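よくあるご質問　ハリマ・ウェレの宇宙小説「マンドビー航路」シリーズ

最終更新　5月30日

読者の方からいただくメールの中で、何度も出てくる質問をこのページに集めました。私は日本語を大人になってから勉強しましたので、おかしい表現が残っているかもしれません。見つけた方は、ページの下の連絡先から教えてください。物語の大事な秘密は書かないようにしていますが、第3巻までの内容には少し触れています。

シリーズについて

「マンドビー航路」はどんな話ですか。

古い貨物船ドレトン号と、その乗組員の話です。船は、中心の星から遠い植民地へ、種や薬や機械の部品を運びます。戦争の場面もありますが、主人公たちは軍人ではありません。荷物を時間までに届けることが仕事です。その途中で、税関の役人と争ったり、救難信号を聞いてしまったりします。

どの巻から読めばいいですか。

第1巻「ドレトン号の冬」から読んでください。第4巻「ジラール星域」からでも話はわかるように書いたつもりでしたが、何人かの読者に「船長がなぜ片方の手袋だけをしているのか、ずっと気になった」と言われました。理由は第2巻の終わりに書いてあります。

全部で何巻になりますか。

全9巻の予定です。今は第6巻まで出ています。第7巻の題名は決まっていますが、編集の方と約束しましたので、まだ書けません。

第7巻はいつ出ますか。

8月に出す予定です。原稿は終わっていて、今は校正をしています。紙の本と電子書籍は同じ日に出ます。前の巻のとき、電子版だけ遅れてしまい、待っていた方に申し訳ないことをしました。

刊行の順番と、物語の中の時間の順番は同じですか。

長編は同じ順番です。短編集「セマムの灯台」だけが違います。この本に入っている話は、第1巻より20年前のことです。若いころの機関長が出てきますが、名前が今と違います。先に長編を2冊か3冊読んでから開くと、その人が誰かを当てる楽しみがあると思います。

短編集を読まなくても、長編はわかりますか。

わかります。ただ、第5巻に出てくる灯台守の手紙は、短編を読んだ方のほうが早く意味に気がつくかもしれません。

物語の世界について

セマムとマンドビーは、どちらが星でどちらが都市ですか。

セマムは衛星の名前で、マンドビーは宇宙港の名前です。港が大きくなって、周りの居住区も全部マンドビーと呼ぶようになりました。第1巻の最初の版では、私の間違いで「マンドビー星」と書いた箇所が一つありました。今の版では直っています。

船はどのくらい速く進みますか。

はっきりした数字は、わざと書いていません。決めているのは、跳躍航法を一回使ったら次まで船を休ませなければならない、ということだけです。休む時間は船の古さによって変わり、ドレトン号では最大30時間かかります。この待ち時間に人が話をしますので、作者にとってはとても便利な規則です。

跳躍の仕組みを科学的に説明してもらえますか。

残念ながら、できません。私は物理学の専門家ではありません。大学では海の法律を勉強しました。そのため、通関書類や積荷の保険の場面は長くて、エンジンの場面は短いです。物理に詳しい読者の方から、第3巻の軌道の計算について丁寧な手紙をいただき、第二版で二つの文を書き直しました。

ジラール事件の本当の犯人は、第4巻の最後の人物で正しいですか。

この質問がいちばん多いです。第4巻の中で船長が信じている答えは、あの人物です。読者の方も同じ答えを信じる必要はありません。第6巻の、倉庫の鍵を返す場面をもう一度読んでみてください。これ以上は第8巻まで待っていただくことになります。

乗組員は何人ですか。

巻によって変わります。第1巻の出発のときは13人です。その後、船を降りる人も、新しく乗る人もいます。第2巻から巻頭に乗員名簿を載せていますので、迷ったときはそこを見てください。名簿の職名は、船の事務係が書いたという設定で、古い言い方をわざと使っています。

登場人物の名前の読み方がわかりません。

最初に出てくるところに、必ず読みがなを付けています。電子書籍では、端末の設定によって読みがなが見えないことがあります。その場合は、表示の設定を一度確認してください。船の名前はどの言語の版でも「ドレトン」で、「ドリートン」とは読みません。

猫は死にますか。

死にません。第1巻から乗っている三毛猫の「切手」は、最後の巻まで元気です。このことだけは、先に書いてもいいと思いました。

地図はありますか。

第2巻から第6巻までの見返しに、航路図があります。第1巻にはありません。航路図は乗組員が知っている範囲しか描かれていませんので、巻が進むと少しずつ広くなります。同じ港の位置が巻によって少しずれているのは、測量が新しくなったという設定です。ただし第3巻のずれは本当の印刷の間違いで、これは今の版で直しました。

翻訳と日本語版について

日本語版は誰が翻訳していますか。

第1巻から、私が自分で日本語に書き直しています。翻訳というより、もう一度書く作業に近いです。そのあとで日本語が母語の編集の方が全部を読み、不自然な文に赤い線を引いてくれます。第1巻は赤い線でいっぱいでした。第6巻では少し減りましたが、「は」と「が」の直しはまだ多いです。

英語版と内容が違うところがありますか。

あります。冗談と諺は、そのまま訳しても面白くないものを入れ替えました。第2巻の料理長の歌も、日本語版では別の歌詞になっています。事件の順番、人物の行動、結末は同じです。

船長の話し方が、英語版より丁寧だと感じました。

これは悩んだところです。英語では、船長は誰に対しても短く話します。日本語でそのまま短くすると、とても冷たい人に見えました。そこで、部下には普通の丁寧さで、役人には必要以上に丁寧に話す人にしました。怒っているときほど敬語が増えます。この性格は日本語版を書いているときに生まれて、後から英語版の第5巻にも入れました。

本の購入と読み方について

電子書籍だけで読むことはできますか。

はい、全部の巻と短編集が電子書籍になっています。紙の本では、第1巻が今、品切れです。重版を出版社にお願いしていますが、時期はまだ決まっていません。

文字の大きい版はありますか。

紙の本にはありません。電子書籍では文字の大きさを変えることができます。乗員名簿と航路図は画像になっていますので、文字の設定を変えても大きくなりません。名簿は文字だけのものを用意しました。希望する方にはメールで送ります。

朗読版を作る予定はありますか。

第1巻の朗読を準備しています。機関長の声をどうするかで、まだ決心ができていません。短編と長編で同じ人の声にすると、それだけで秘密がわかってしまうからです。

子どもに読ませてもいいですか。

中学生くらいからなら、問題なく読めると思います。暴力の場面は短く、詳しい描写もあまりありません。第5巻には、乗組員の一人が家族を亡くす章があります。悲しい話が苦手なお子さんには、先に大人の方が読んでみてください。

食事の場面について

なぜ食事の場面が多いのですか。

長い航海の船では、食事の時間がいちばん人の集まる時間だと考えているからです。私の父は若いころ貨物船で働いていて、嵐の話はほとんどしませんでしたが、食堂の話はいくらでもしました。誰がどの席に座るか、誰が最後のパンを取るか、という話です。ドレトン号の食堂の喧嘩は、半分は父から聞いたものです。

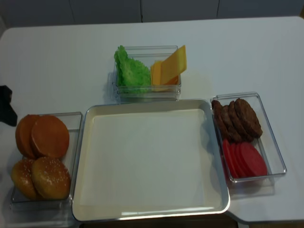
白い台に置いたトレイと、具材の透明な容器。ハンバーガーを組み立てる前の準備。

第3巻のハンバーガーには、何が入っていますか。

港で買った本物のパンに、船の中で育てた豆の肉と、酢漬けの玉ねぎを入れます。料理長はソースの作り方を誰にも教えませんので、私も知らないことになっています。チーズを入れるかどうかで二つの派に分かれる話は、第3巻の中ごろにあります。

作中の料理のレシピを公開してもらえますか。

短いレシピ集を作りたいと思っていますが、今は第7巻の仕事が先です。「セマムの塩スープ」だけは、短編集のあとがきに作り方を書きました。塩の量は、最初は半分にして味を見てください。灯台守は味の濃いものが好きな人です。

作者への連絡と、作品の利用について

感想を送ってもいいですか。

はい、喜んで読みます。日本語でも英語でも大丈夫です。執筆の忙しい時期は返事が遅くなります。出版社に手紙を送る場合は、封筒に「マンドビー航路」と書いてください。私の名前だけですと、海の法律の仕事のほうへ回されることがあります。

二次創作をしてもいいですか。

個人で楽しむ範囲の小説や絵は、自由に作ってください。インターネットに載せるときは、作者が別の人であることがわかるように書いていただければ、連絡は必要ありません。販売をしたい場合は、先にメールで相談してください。申し訳ありませんが、私は二次創作の小説を読まないことにしています。これから書く話と偶然同じになったとき、お互いに困るためです。

書いた小説を読んで、意見をもらえますか。

同じ理由で、お断りしています。原稿が届いた場合は、開かずにお返しします。

読書会で使いたいのですが、許可が必要ですか。

必要ありません。第1巻と第4巻については、読書会のための話し合いの題を用意しています。メールで会の名前と読む予定の巻を知らせてくだされば、お送りします。オンラインでの参加をご希望の場合は、時差がありますので、日本の夜の時間にしていただけると助かります。

サイン本はどこで買えますか。

決まった店では売っていません。新しい巻が出るとき、このサイトで数を決めて受け付けています。第7巻の受付の方法は、発売の前にお知らせのページに載せます。すでにお持ちの本を送っていただいても、サインをしてお返しすることはできませんので、ご注意ください。

誤字を見つけました。

ありがとうございます。巻の番号、ページ、その行の文を書いて、連絡フォームから送ってください。電子書籍の場合はページが端末によって変わりますので、章の名前を書いてください。直した箇所は「訂正の一覧」に載せています。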